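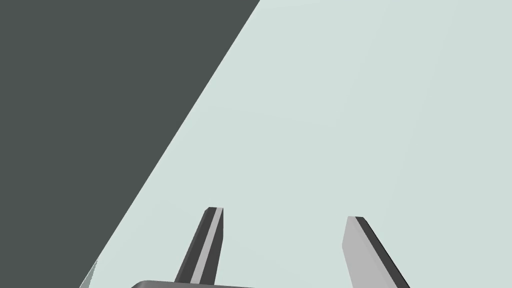

Pale gray-green next to charcoal. I keep coming back to this pairing!

20th February

Milk paint, batch 6. Finally a good one! Sieved the lime twice before it went near the curd and the lumps are gone. Went with 50 g of the green earth from Rakow and a pinch of bone black, then let it stand while I cleaned the jars. Brushes out like cream. The first coat on the pine offcut looked awful for ten minutes (streaky, almost blue) and then it settled down into a soft sage that I could stare at all day.

Dark side is the Chambi black, same binder, a little more water. It still rubs off on a dry thumb, so the binder is too weak for that much pigment. Next try: 64 g of curd and leave everything else alone.

Masked edge came out crisp on the sanded board and bled badly on the rough one – burnish the tape with a spoon and pull it while the paint is still soft.

The October boards are still on the windowsill. No fading that I can see on the green, and the Indombridge red has gone a lovely brick color. Will oil half of each.

To do: label the jars, order lime, move the curd out of the lunch fridge.

Comments

traditz: Did you use skim or whole for this one? My whole milk batch went greasy and never hardened.

limewash_353: That sage!! Please post the full recipe once the black stops rubbing.

traditz: Never mind, found it under batch 4. Skim. Trying it tonight.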